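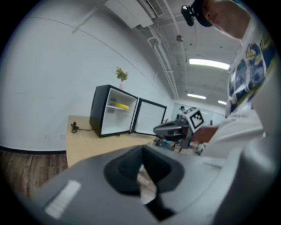

Bandville on foot, with a bad map

May 2022

Quick one before I have to give the laptop back. Promised Yaa I'd write up the walk while I still remember which gate is which, so, notes mostly in order. Not edited much.

Start at the north gate. NOT the river gate, which the free map calls the north gate because whoever drew it turned the whole park sideways to fit the page. I lost half a morning to that. The real north gate has the ticket window and a bus stop right outside, route 12, and a man selling boiled corn. Get the corn.

Ticket is 2 for the park only, 7 if you want the tower and the island as well. Pay the 7. You can't upgrade once you're inside, you have to walk all the way back to the window, and the window closes for lunch whenever it feels like it.

From the gate the main path goes straight down to the lake under the plane trees. Everybody takes it. Take the left one. It runs behind the old stables, past a wall with the painted tiles still on it (blue mostly, some replaced, badly) and comes out at the Jirneck Bridge, where you wanted to be anyway. Ten times quieter. Only other people I met were two ladies walking very fast with their radios on.

The bridge. Stone, five arches, low. The map says it's marble and it isn't, or only the handrail is. Torunn Strand, who wrote the little green guidebook they sell at the station, says it was rebuilt after a flood and the marble ended up in somebody's staircase in town. I want to see that staircase. If anyone reading knows which house, please tell me.

Over the bridge and you're on the island. Small. You can do the whole loop in the time it takes to eat the corn. The shrine is at the top of the steps, 100 of them according to the sign, I didn't check and my knees say more. Shoes off at the door. Inside it's dark and smells of wax and there is a long painted panel of boats arriving, I sat in front of it for ages. No photos allowed in there and I think it's better for it.

The view from the terrace is the thing you came for though. South: the lake, then the round fort, then the roofs of the old town all jumbled up to the cathedral. East is just apartment blocks and the stadium. On a clear day there's supposed to be mountains. I had haze.

Down again by the back steps, which are steeper, and wait for the ferry. The ferry is included in the 7 but the boatman will ask for a coin anyway. I gave him one. Nkrumah says I'm a soft touch.

Ferry drops you at the Bednarek side, which is the south half of the park and honestly feels like a different place. More families, rental bikes, ice cream, a bandstand. The round fort is here – thick walls, one gate, a well in the courtyard with a grille over it. Go up on the wall and walk the circuit counter-clockwise so that you finish at the stairs by the café. Go the other way and you end up at a locked door and have to turn round, ask me how I know.

The café: coffee fine, soup very good, cheese pie cold in the middle. Afia Tetteh had the pie. She's still talking about it.

The tower I almost skipped. Don't. It's the square brick one outside the south gate, over the road, and your park ticket covers it even tho nothing on the ticket says so. Narrow stairs, a bit of a squeeze when somebody's coming down. There's one room half way with old street plans of the town on the walls and I'd go back for that room alone. The oldest has the lake twice as big as it is now and a whole street of tanneries where the bus station is.

Where to stay, since people asked. We were at the Numer, a guesthouse two streets up from the south gate. Clean, thin walls, breakfast is bread and tomatoes and a boiled egg and it comes when it comes. Ask for the back. The front rooms get the delivery trucks. Mohammed-Awal Ofori stayed somewhere near the cathedral and said it was prettier but the hill finished him off every night.

Things I'd do different:

Bring small change. Toilets, boatman, corn.

Hat. There's no shade at all on the bridge or the fort wall.

Buy the green guidebook at the station and leave the free map in the rack. The guidebook map is hand drawn and has north at the top, bless her.

Go to the shrine early. By eleven the school groups are on the steps and its a long wait to get past.

Didn't get to the botanical bit on the west side, it was shut for replanting. Also didn't make it to the market in the old town, which Yaa says is the best part of Bandville and I should be ashamed. Next time – I've still got a return bus voucher somewhere in my coat.

Will put up the bus times when I find the bit of paper.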